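Progress report, June 2024
Garment folding software, Kultden project
Prepared by Geeta Vashisht for Bemwood

Short one this time, most of the team is on the planner.

1. Status
Perception: new keypoint model is in. Trained on 3218 labeled views. Cuffs and collars good, hems still weak when the garment runs out of view. Dark fabric on dark fabric is the worst case, segmentation merges the two.

Planner: Flillelden now picks the fold order from the keypoints instead of a fixed script. Replans after every grasp. Slower than we want - some 9 seconds per replan, mostly collision checks between the arms.

Control: gripper force limit rewritten in January, stable since. Cable drag still throws off the wrist torque estimate, filter is a stopgap.

Tooling: Rajan (the log viewer) can step through an episode and show the planner state next to the head view. 885 episodes indexed so far, the older ones need there timestamps fixed first.

2. Current work
Sweatshirts, long sleeve. Goal is sleeves in, then body, then a compact stack. Most of the remaining failures are at the grasp on layered fabric, where the gripper takes one layer or three and the planner cant tell which.

Teal sweatshirt on the grid mat, dark clothing behind:

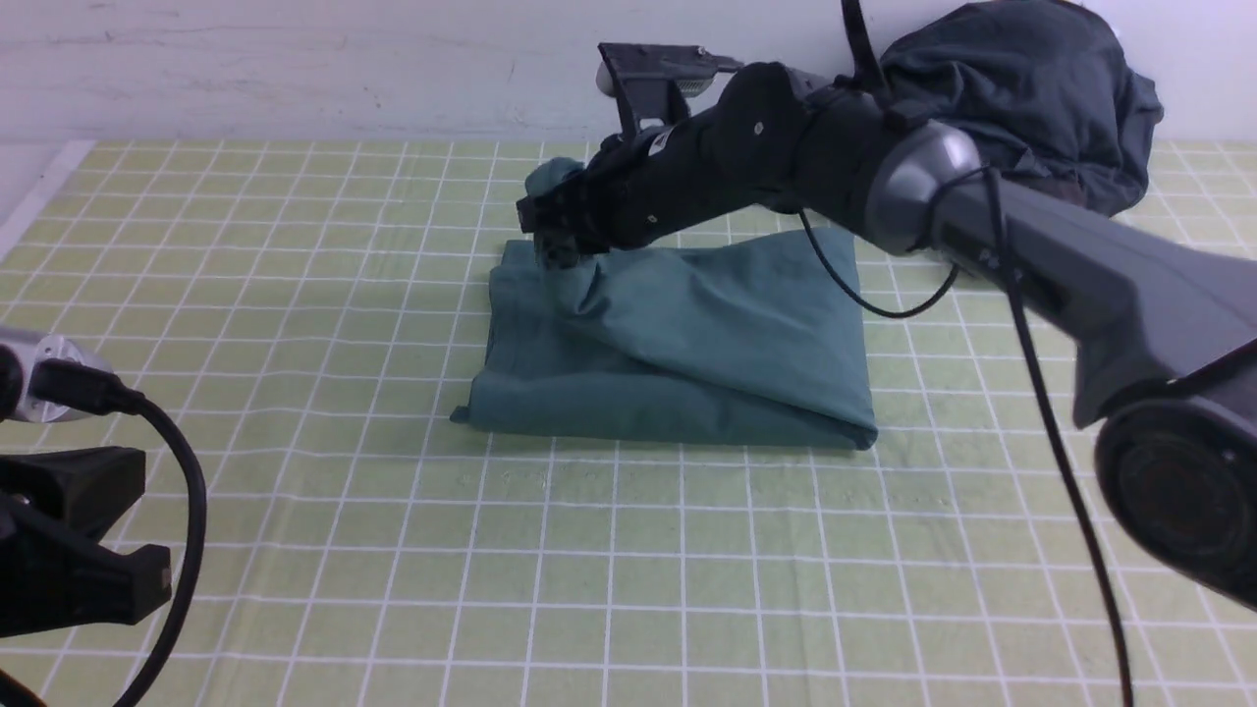
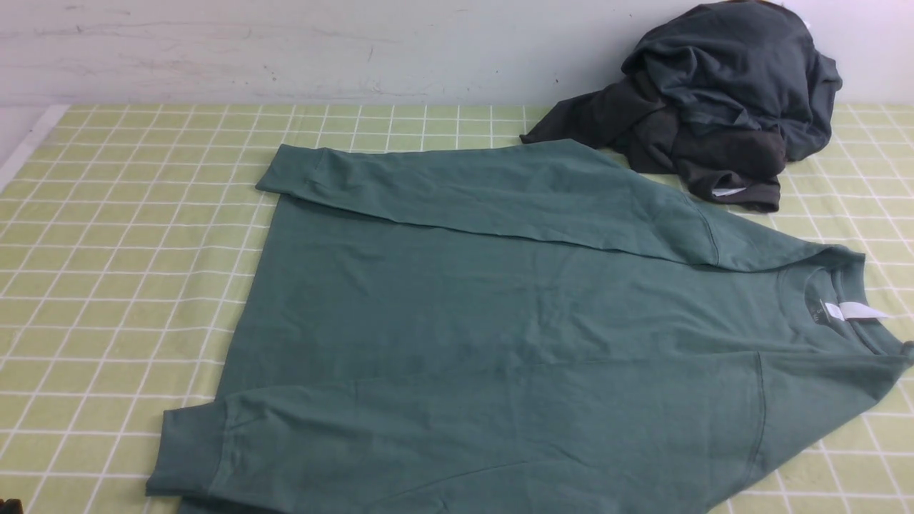

3. Next period
- layer count estimate from the wrist sensor
- replan time down to 7 seconds or less
- hem keypoints, more labels
- Rajan export to plain csv, as you asked

No change to budget. Will send planner numbers separately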